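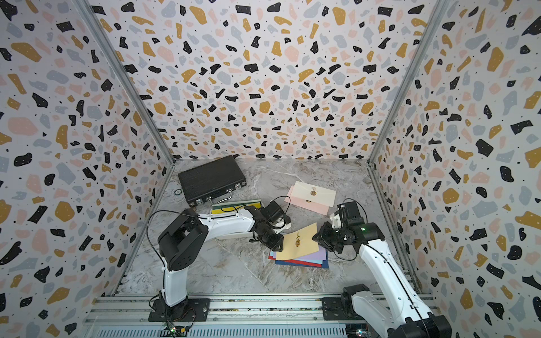
The Rutherford student manipulation project is looking for operators and one part-time bench technician for its spring block. The group works on two-arm handling of flat paper goods, a task that looks simple and gives most control software a good deal of trouble. The current exercise has both grippers working on a pale yellow envelope with a gold seal, on top of a fanned stack of coloured cards or envelopes, with a black briefcase and other stationery kept on the marble-patterned floor of the cell as clutter. The team has logged over 3,313 runs since December and needs more hands to keep the sessions going.

Operators (7 places)
You will drive the two arms through set tasks, label each run as passed or failed, and reset the items between runs. Shifts last two hours. No programming is needed. Steady hands and patience with repeated work matter more than course marks. First-year students may apply.

Bench technician (1 place)
You will look after cabling, gripper wear and joint calibration, and keep the fault log up to date. You should be able to solder, read a wiring diagram and use a torque driver. Some Python is useful – mostly for reading log files. The post is 14 hours a week and is paid at the standard student rate.

All sessions take place in the Flivcombe workshop, ground floor, step-free access. Training is given by Kelechi Olatunji and must be completed before a first shift. Operators who finish the block may join the team entering the Oltstead handling contest, if places remain.

To apply, send a short note to Rosalind Nakamura at the workshop office stating the role, your course and the hours you can work. Technician applicants should add details of one thing they have built or repaired. Closing date: Jan 17, 2023.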